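Visit to the Gestdale Further Education Centre

Members of the regional skills panel visited the Gestdale centre in January at the invitation of its principal, Oluwaseun Ogbonna. The purpose of the visit was to see how the centre has used its former printing works for the teaching of locksmithing, clock repair and other small trades, and to hear from staff and learners about the first full year of evening classes.

The party was received in the entrance hall at 9.30 and taken first to the old press room, which now serves as the main workshop. The roof has been repaired and the original windows kept. Heating remains a difficulty on the north side, and several learners told the panel that they work in coats until mid-morning. The centre has asked for quotations and expects to deal with the matter before next winter.

Barrett Lindqvist, who leads the locksmithing course, explained that new starters spend their opening weeks on padlocks and simple cylinders before moving on to door furniture. Almost 200 people applied for the course this year, and 30 places were offered. The panel noted that the waiting list is long and that some applicants travel from as far as Markberg.

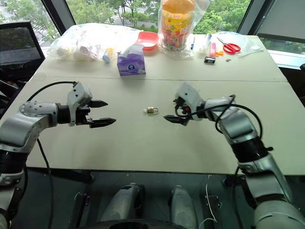

Reading time: 2 minutes

After a short break the party moved upstairs to the clock repair room, where learners were cleaning carriage clocks brought in by local residents. Owners pay for parts only. The panel was shown the ledger in which each repair is entered by hand, together with the card index that preceded it — both are still in use, and staff prefer to keep it so.

Discussion over lunch turned to transport. The last bus to Markberg leaves before evening classes finish, and learners without a car depend on lifts. Mr Lindqvist asked whether the panel might raise the timetable with the bus company, and it was agreed that a letter would be sent.

The afternoon closed with a tour of the library and the small shop, where finished work is sold. The panel wishes to thank the principal, her staff and the learners for their welcome. A return visit is planned once the heating work has been completed.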